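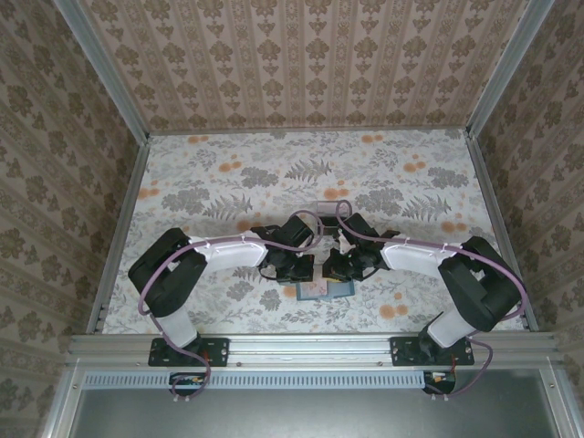 Been meaning to write this up since October and now it's Saturday night and I've got 70 tabs open so, quick one.

Question I keep getting at family dinners - when do the robots do the housework. My answer used to be five years. Now I say depends which bit of the housework.

Vacuuming, sure. Ours is a Shboul, second hand, and it does the hall and the lounge fine and then eats a sock. I paid 450 for it and I'd pay it again. Mopping, sort of. Leaves a grey line along the skirting that I go over with a rag anyway.

Small stuff on a flat surface is where it gets interesting. Two arms, two grippers, a card or a little box to pick up off the floor of the cell. Sounds like nothing. Try it yourself wearing oven mitts. A thin flat thing lying on a flat thing has no edge to grab, so you slide it or tip it or pin it with the other hand. My kid worked that out at 2 without being told. Clear plastic is worse again, cameras look straight through it half the time.

And the backgrounds matter more then people think. Busy wallpaper, flowery floor, it all has to be ignored. My kitchen has a patterned tablecloth, a cat and mail from last month. If it only works on a plain white bench it doesn't work at my house.

Shop floor is further along, I reckon. I did a few years packing at Ukwood and most of that line could go to arms tomorrow, same carton, same spot, all day. Not the returns bench though. Returns was a nightmare, every parcel different, tape everywhere, stuff loose in the bottom. We did 248 on my best shift and my hands were wrecked. I'd of handed that job to a machine in a heartbeat and it's exactly the one they can't take yet.

Bonari have a laundry folding thing coming, apparently. Watched the video over breakfast. One towel. Nice fold! But the towel was already laid out flat and my towels come out of the dryer in one big knot with a bra through it.

So my list for now. Floors yes. Packing identical boxes yes. Clearing the table, not yet. Fitted sheets, lol.

Will do dishwashers next, the Ralance one has been making a colour of noise I can't describe and I want to have a whinge about it.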